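Subject: Re: [cell-upkeep] Drawer station, upper drawer trips on force
From: Heiðrún Ravn

On Wednesday, Trevor wrote:

> Our arm at Girnwood opens the lower drawer fine but trips on force
> at the upper one about one run in 10. We re-taught the grasp pose
> twice. Before I touch the gains again, what do the rest of you check
> and in what order? Also, do you clear the top of the cabinet first?

Trevor,

I would leave the gains alone for now. We had the same fault in September and spent two days tuning before we found it was mechanical. This is the order I use at the Rimar cell.

1. Power down the arm and pull both drawers by hand. If one drags, fix the slides first. Ours had carpet fiber packed into the rear end of the left slide.
2. Check that the cabinet hasn't crept. On carpet it moves a little with every hard pull. I put tape on the floor at the front corners and push it back to the tape each morning.
3. Look at the fingertip pads. We change them every 500 cycles, sooner if the edges have rounded. A worn pad slides along the top of the drawer front and the controller reads that as a jam.
4. Redo the wrist zero with the gripper open and nothing touching it. Ours had drifted up to 2 newtons, enough to trip the limit.
5. Only then re-teach the grasp. Take the approach slowly and stop at contact to look at where the tips sit on the panel.

For the upper drawer we don't use the handle. The tips go over the top edge of the front, toward the right end. The catch is that an off-center pull racks the drawer if the slides are at all dirty, so step 1 matters more than it would with a handle grasp.

As for the top, I leave the objects on. The bottles, the bowl and the apple are part of the task, and I want the check done with the same load and the same clearances as a real run. I do put them back in their places between checks.
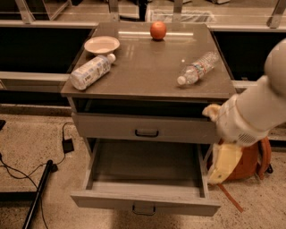 Ploretti wrote back off-list that the edge grasp is fine for a check, but over a long run he would go back to the handle, as his drawer front worked loose at the screws after 11 shifts of pulling on one end. I haven't seen that here, though I've added the screws to my list.

Trevor, if you get through step 4 and it still trips, send me the force log from a good run and a bad one. The raw file is better than the plot – the plot smooths out the first contact.

Heiðrún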